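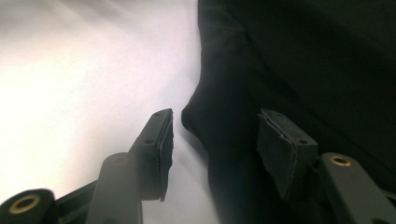

I own too much black fabric. Black coats, black totes, black pillowcases, a black canvas apron I got for free and have worn exactly once, and a black wool blanket that has eaten more bobby pins than I care to think about. This month I finally went through it all, and the single best thing I did was drag everything out of the dim back bedroom and over to something white. Look how much of the view one big black piece takes up, and how plainly it shows against that bright white next to it! In the closet, the same kind of thing is just... more closet. I'd been reaching past stuff for years because it looked like shadow.

So, June. It was too hot to do anything outside after ten in the morning, and I'd promised myself that before we moved to the smaller place in Estcombe I'd get the fabric situation under control. "We" is me and the dog, so really it was my promise and my problem. The new apartment has one closet. One! It's a nice closet, it has a light in it, but the rod is 87 inches long and that's all the hanging space I'm ever going to get, so things had to go.

I started with the coats since they're the bulkiest. The Marwat parka was easy to keep – it's the warmest thing I've ever owned, and the zipper still runs like it did when I bought it. The two black trench coats were harder. I'd always thought of them as the same coat, a good one and a backup. Out in decent light they're not even the same color. One has gone kind of brown-black across the shoulders and the other is more of a navy-black, and the brown one had a moth hole under the collar I'd never noticed. Goodbye, brown one.

Then the bags. I have a bad habit of putting a bag away with things still in it. I don't mean gum wrappers. I mean a library card, a phone charger I replaced last winter, a very sad granola bar, and the spare key to a bike lock I cut off with bolt cutters in the spring. (The bolt cutters were Gerd Fröhlich's, from downstairs, and he stood there the whole time asking if I was sure I'd looked everywhere. I was so sure.) The problem with a black lining is that you look in and see nothing, so you figure there's nothing. Now I turn every one of them inside out over a white pillowcase and give it a good shake. The pillowcase catches whatever falls and you can fold it up and dump the crumbs straight into the trash.

Lint, though. I have Opinions on lint. If you wash anything black with a white towel, even one, even a washcloth, you'll be wearing that towel until Christmas. I tried the sticky roller, and I went through the best part of a roll on the blanket alone and mostly just moved the dog hair from one end to the other. What worked way better was a damp rubber glove. You put it on, wet it, shake it off so it isn't dripping, and pull your hand across the fabric in one direction. The hair balls up into these gross little caterpillars you can pick right off. I was weirdly delighted by this and did three sweaters I had already decided to give away.

The blanket took the longest. It's too big to fold in your arms unless you're taller than I am, so I have to do it flat, in half and in half again, walking around it like I'm making a bed. Then I roll it. I used to put it on the top shelf folded and it would slump over slowly and take the hats with it. Rolled, with a strip of old T-shirt tied around the middle, it stays put. I wrote "BLANKET" on a piece of masking tape and stuck it on the end, which looks silly, but there are two other black rolls in that box and I know myself.

A few more things I want to remember for next time, mostly for my own sake:

- Check the pockets before the wash. I ran a receipt through with the apron and it came out as confetti.
- Faded black next to new black looks worse than either one on its own. I moved the faded stuff into the "painting and yard work" pile and felt better right away.
- Label the hangers or the bins, because in a box it all turns back into one dark lump.
- Do it in daylight. I tried to finish up one night at 9 and put a navy cardigan in the black pile twice.

As for where it all went, the good coats and two of the totes went to my cousin in Stergate, who is starting a job where she has to dress like a grown-up. The worn-out things I cut up for rags. The apron I kept! I've decided I'm going to be a person who wears an apron. I made a pan of cornbread in it last night and got flour all down the front, and you could see every speck.

There's still the drawer of black socks. I opened it, looked in, and closed it again. I also still have to deal with the curtains, which are black too (I went through a phase) and won't fit the Estcombe windows without hemming. If anybody has a trick for sewing black thread on black cloth without going cross-eyed, please leave it in the comments. I've been using white chalk to mark the hem, and it's great until I lean on it.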